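Notebook, bench 2, bimanual cell
Tuesday, July
Entry by Rafsan Liyanage

Started at 9 with the new release of Gadix (our task planner, for anyone reading this from the Clastus side). The release note says it now "recovers gracefully from perception dropouts." I have read that sentence in three release notes now, so I set the morning aside to see what it means.

Setup unchanged from last week. Both arms on the shared rail, wrist sensors on, same calibration file. I checked the calibration file's hash before starting, after the business with the wrong one being loaded for two days. It matched.

First thing I did was replay the old logs through the new planner with the arms powered down. 963 planning calls in total. The old version failed to return a plan on 31 of them. The new one fails on 29. That is the improvement. The summary page calls it a "reduction in planning failures across the board" and I suppose a person could call it that. I would want to see it on logs that were not used for tuning, and I asked whether these ones were. No answer by lunch.

Of the 29, most are the same calls as before. I went through nine by hand. In six the planner wants to bring the left gripper in over the top of an object lying flat, and the swept volume check rejects it because the padding on the right arm is still set to the old, fat value. So those aren't really planner failures, they're a config number somebody picked early on and left. Two are timeouts. One I can't explain: start pose fine, goal pose fine, no collision reported, returns empty. Saved the call as a standalone test so that it doesn't get lost again.

Then the perception dropouts. I wrote a small shim that sits between the detector and the planner and throws away detections for a set number of cycles. Crude, but it gives the same dropout every run, and I can't get that by waving a hand in front of a sensor. What the new code does on a dropout is hold the last known pose and carry on. No decay on the confidence, no flag passed up. So the planner goes on reaching for a thing at full confidence while the detector has no idea where it is. I'd call that ignoring the problem with good manners. The old version stopped dead, and that was annoying, but you knew about it.

I think the fix is small: age the pose, widen its uncertainty each cycle, and refuse to close the gripper past some limit. Put it in a branch. Did not merge. The limit needs a proper sweep and I don't want my guess to become the next padding value.

Notes on the detector, while I'm complaining:

- Long thin handles still come out with the axis flipped now and then. The mask is fine, it's the step after it.
- Rows of identical items get their IDs shuffled between cycles. The tracker matches on appearance first and position second, and for identical items that is backwards. Position first would fix most of it.
- Shiny curved metal gives holes in the depth. Known, old, not going away with a software update whatever the roadmap says.

The second one matters more than it sounds. When IDs shuffle, the planner believes the goal has moved, drops its plan and starts over. From outside that looks like hesitation, and people have been blaming the controller for it. I blamed the controller for it myself in an earlier entry. I take that back, mostly.

Powered the arms up after lunch, at reduced speed. Layout for the afternoon has the pigs along the top of the shelf, the cars below, and the shovel and metal spray bottle on the table to the left. 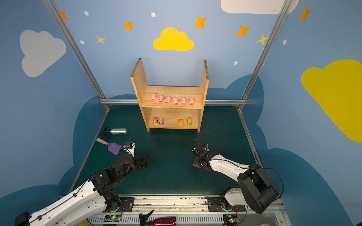 Is it safe to let both arms plan at the same time on the shared rail with this release?
Only if the reservation lock is on, and it ships turned off. Without it each arm plans against where the other one is at that moment and takes no account of where it is headed. Set it in the cell config and check the startup log for the line that confirms it, as a typo in the key fails silently.

Ran with the lock on for the rest of the day. It makes everything slower, and I can live with slower.

Bhattacharjee's people want to know if they can move to this version. My view for now: the replay numbers don't justify it, and the dropout behavior is worse for anyone who relies on the stop. If they do move, they should take my branch along with it. I've said the same in the Gundus tracker and attached the shim.

To do:
- padding value on the right arm, measure it properly
- sweep the pose aging limit
- standalone test for the empty plan, run under the debugger
- ask again about the tuning logs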